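Ticket: Notes restart at 1 halfway through long essay, return carets land in wrong place
Product: Tistora web edition converter
Account: Leitão Press, urban studies list
Title affected: Kimunow: Essays on a City and Its Tenants
Component: Endnotes
Priority: Normal, raised to High at reporter's request
Status: Resolved, one follow-up open

Original report (editorial desk)

The web edition of the Kimunow collection has a numbering fault in the endnotes of the long essay on the Hamska garment workshops. The essay has 100 notes. In the print PDF they run from 1 to 100. In the web edition the list at the foot of the essay runs from 1 to 50 and then starts again at 1. The superscript numbers in the body text are correct all the way through.

Clicking a superscript in the first half of the essay goes to the right note. Clicking a superscript in the second half does nothing. The page does not move and no error appears.

Clicking the caret at the start of a note in the second run goes back to the body text, but to the wrong passage. The caret on what should be note 51 (the one giving the printed source for the author's recollections of the button wholesaler) returns the reader to the epigraph, where note 1 is called.

We checked the other essays in the volume. None of them shows the fault. The Hamska essay is the only one with more than 50 notes.

The manuscript was supplied as a word processor file with live notes. Nothing was typed by hand. We have already tried the following:

Re-uploaded the same file. No change.
Accepted all tracked changes and re-uploaded. No change.
Cleared the preview cache from the title dashboard. No change.
Opened the preview in 2 browsers. Same result in both.

The edition is due to go to library subscribers in November and the notes carry most of the biographical sourcing, so we cannot release it in this state.

Support, first response

Thank you for the detail. Please attach the following from the title dashboard:

The source file exactly as uploaded, before any change made for testing.
The conversion log for the last run (Output, then Logs, then Download).
The note settings page, as plain text or as a screenshot.

Please also confirm whether the "Chapter notes" option is set to "Continue" or "Restart". The second setting restarts numbering at each section heading, and the Hamska essay has a section break near its midpoint. This is the most common cause of restarted numbering in our queue.

Editorial desk

Files attached. The option is set to "Continue". We switched it to "Restart" and back again, saving each time, and reran the conversion. The list still restarts after 50.

The section break does not match. It falls after the paragraph on the rent strike, where the last note called is 47. If the break were the cause, the list would restart three notes earlier than it does.

Support

Agreed, the section break can be ruled out. The conversion log shows no warnings. Its notes section contains this:

notes: reading source, 100 found
notes: writing group 1, 50 items
notes: writing group 2, 50 items
notes: done

The converter writes long note lists in groups of 50 to keep memory use down. The groups are meant to be joined before anchors are assigned. In your output they appear to have been assigned anchors first and joined afterward. We are checking the output file to confirm.

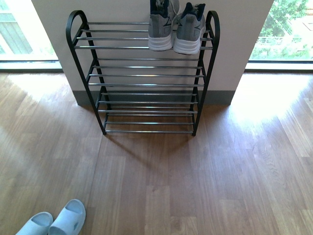 Shoe rack with sneakers on the top tier.

Support, findings from output file

Confirmed. We searched the essay's output for note anchors and found the following.

Each note in the list has an anchor built from its number: note-1, note-2 and so on. Anchors note-1 through note-50 each occur twice. Anchors note-51 through note-100 do not occur.

The body text is handled by a separate routine, which does not use groups. Its links point to note-1 through note-100, as they should. Links to note-51 and above have no target, and this is why the click does nothing.

The return carets are written together with the list. In the second group they point to call-1 through call-50, so each one sends the reader back to the body text 50 notes too early.

The text of the notes is complete. We compared all 100 against the source file and the order is correct. Only the numbers, anchors and return links are wrong.

A check for duplicate anchors exists in the validator, but it runs on each group before joining, so each group passes.

Cause: a change in the current converter release moved the numbering step ahead of the joining step. Titles converted on the earlier release are unaffected unless they are reconverted.

Editorial desk

Understood. Two questions.

Is there something we can do on our side before the fix is released? The contributors are waiting to proof the web pages and at least one set of corrections will be to the notes.

The essay contains several short references of the form "see note 72 below". These are cross-references in the source file and not typed numbers. Are they affected?

Support

On the first question, there is a workaround. It changes the setting for the whole title, so please reverse it after the fix is in place.

Open the title dashboard and go to Settings, then Advanced, then Notes.
Find "Group size". The field shows 50 and is gray by default.
Check "Override account default". The field becomes editable.
Enter 100.
Save, then run a full conversion. A partial conversion will reuse the stored groups and the fault will still be there.
Open the essay and test the last note in both directions.

With the group size at 100 the whole list is written in one group and the numbering step has nothing to restart. Conversion will take longer. For a title of this size the difference is small.

On the second question, yes. Cross-references to notes use the same anchors as the superscripts, so any that point above 50 are dead in the current output. They will work again after the workaround with no editing. Do not retype them as plain numbers.

Editorial desk

Workaround applied. Results:

List now runs from 1 to 100 without a restart.
Superscripts tested in the second half: all go to the right note.
Return carets tested in the second half: all go back to the right passage.
Cross-reference to note 72: works.

One new problem. In 2 of the notes the closing quotation mark has gone missing and the text that follows is set in italics to the end of the note. Both notes quote a memoir, and in both the quotation contains a newspaper title. They looked correct in the earlier preview. The other quoted passages are fine, including a long one from a tenants' newsletter.

Support

Reproduced with your source file. This is separate from the numbering fault but was exposed by the full conversion. The earlier preview was using stored copies of those notes, made before the release.

In both notes the italics for the newspaper title were applied to the title and to the closing quotation mark after it. The current release strips quotation marks that have formatting of their own and then fails to end the italics. To correct it in the source:

Select the closing quotation mark only.
Clear character formatting.
Check that the title in front of it is still italic.
Save and run a full conversion.

We have logged the stripping behavior as a defect under its own ticket. The converter should keep the mark whatever formatting it carries.

Editorial desk

Corrected in both notes and reconverted. Both display properly. Proofs have gone out to contributors.

Support, release note

The numbering fault is fixed in the release deployed this morning. Groups are now joined before numbers and anchors are assigned, and the duplicate anchor check runs on the joined list.

We converted a copy of your title with the group size returned to 50. The Hamska essay gives 100 unique anchors. Every superscript, caret and cross-reference has a target.

Please clear "Override account default" and run one full conversion on the live title. Links that readers or catalogers may have saved to individual notes in the first half will continue to work, as those anchors have not changed.

Editorial desk

Override cleared, full conversion run. Numbering is correct at the default group size. We went through the Hamska essay from start to finish and spot-checked the shorter essays.

We would like the group size mentioned in the help page on notes. It is currently described only as "for advanced use", with no indication of what it does to a long essay. Please also tell us when the quotation mark defect is fixed. We have a volume of collected letters coming up with the same house style and would prefer not to check every newspaper title by hand.

Support

Help page change requested from the documentation team. The quotation mark defect is assigned and not yet scheduled. Your account has been added to that ticket and will get an e-mail when its status changes.

Numbering fault closed as fixed. Follow-up left open: formatted closing quotation marks in notes.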